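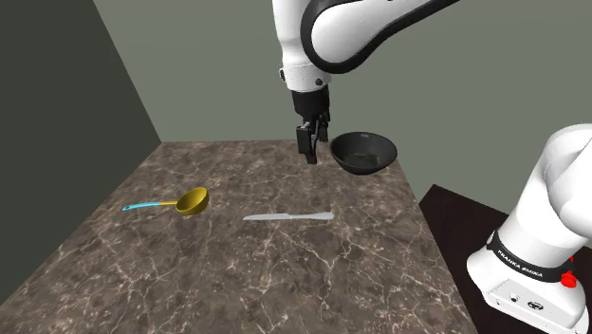
Eraston 工伤药物管理模块

适用对象:自保雇主、自保集团、第三方理赔管理公司
供应商:Renetti
部署方式:云端托管或本地安装
界面语言:简体中文、英文、土耳其文、泰文

产品概述

Eraston 用于工伤赔偿案件中的处方审核与费用控制。模块读取药房账单、医师处方和理赔备注,按案件汇总用药情况,把需要人工复核的处方送到护士案件经理的工作队列。它可以单独使用,也可以接在 Rirkaven 理赔平台上,共用案件编号和用户权限。

模块本身不作赔付决定,也不会自动拒付任何处方。所有拒付、减量建议和同行评审申请都由有权限的人员提交,系统保留操作记录。

主要功能

处方汇总
同一案件下不同药房、不同医师开出的处方合并显示,按药品类别和开始日期排列。镇静剂、肌肉松弛剂与阿片类药物同时使用时,案件页顶部出现提示条。

日剂量换算
阿片类药物按吗啡当量换算成每日剂量,换算表由客户的药事顾问维护。换算表每次修改后生成新版本,旧案件可以选择沿用旧版本,也可以统一重算。

复核规则
出厂带有40条规则,涵盖重复处方、提前续药、超出药品目录、品牌药未替换为仿制药、伤情与药品类别不符等情形。客户可以停用任何一条,也可以自行编写。规则按州或按保单分别启用,便于跨州经营的雇主使用。

同行评审转介
复核人员在案件页填写转介理由,系统附上处方汇总和相关病历,生成转介包。评审意见返回后挂在同一案件下,并通知理赔员。主治医师的书面回复也在此处登记。

准备金提示
用药方案发生变化时,系统向理赔员发出提示,建议重新查看医疗准备金。提示中列出变化前后的月度药费,不给出准备金数额。

报表
标准报表共13张,包括药费趋势、仿制药使用率、医师处方分布、复核队列时效和再保险通知清单。报表可导出为电子表格,也可以设定每周五自动发送给指定收件人。

数据接口

药房账单:支持药品福利管理公司的日批文件,也支持手工录入纸质账单。
理赔系统:与 Rirkaven 平台为标准对接。其他系统通过定长文本文件或网络服务接口对接,字段对照表由实施人员与客户共同填写。
病历文件:接受扫描件和可检索文档。扫描件不作文字识别,按附件保存。

版本

标准版
包含处方汇总、日剂量换算、复核规则和标准报表。适合案件量不大、由内部人员自行处理工伤理赔的雇主。

集团版
在标准版基础上增加同行评审转介、准备金提示和多成员权限管理。自保集团的各成员单位只能看到本单位案件,集团管理人可查看全部。

两个版本的数据结构相同,从标准版升级到集团版不需要重新导入历史案件。

实施与培训

实施从历史数据导入开始。客户需提供最近两年的药房账单和仍在处理中的案件清单。已结案案件可以不导入,如需用于趋势分析,请在签约前说明,导入费用另计。

数据核对完成后进入规则设定。我们建议先以静默方式运行,即系统照常标记处方,但不送入工作队列,由客户比对标记结果后再正式启用。静默运行期间不收取使用费。

培训分为理赔员课程和护士案件经理课程,均可远程进行。集团版客户另有一节管理员课程,内容为权限、换算表版本和规则维护。培训由 Perihan Akgül 负责安排,开课时间在签约后确定。

权限与保密

用药记录属于敏感健康信息。系统按角色控制访问,雇主方的人事和主管账号默认看不到药品名称,只能看到案件状态和费用合计。如需调整默认设置,应由客户的隐私负责人书面提出。查看、导出和打印操作均有日志,日志不可由客户端删除。

价格

按在管案件数计费,按季结算。结案后案件转为只读,不再计费;案件重开后从重开当季恢复计费。接口开发、历史数据导入和现场培训单独报价。

常见疑问

能否只用于阿片类药物?
可以。在规则设定中停用其他类别即可,价格不变。

是否可以保留现有的药品福利管理公司?
可以。Eraston 不提供药房网络,也不参与药品定价。MacAulay 药品目录可作为选配内容加载,客户自有目录同样适用。

受伤员工能否登录?
不能。模块只供理赔、医疗管理和经授权的雇主人员使用。

规则标记后多久必须处理?
系统不设强制期限。各州对处方审核的答复时限不同,客户可在规则中填写本地时限,临近时队列中的条目会提前排列。

订购与咨询

请注明案件量、所用理赔系统和经营所在州。销售与报价由 Tassanee Sriwong 受理,已有 Rirkaven 平台账号的客户可直接在服务页面提交申请。十一月起签约的客户,实施排期顺延至下一季度。

相关产品
Rirkaven 理赔平台
MacAulay 药品目录(选配)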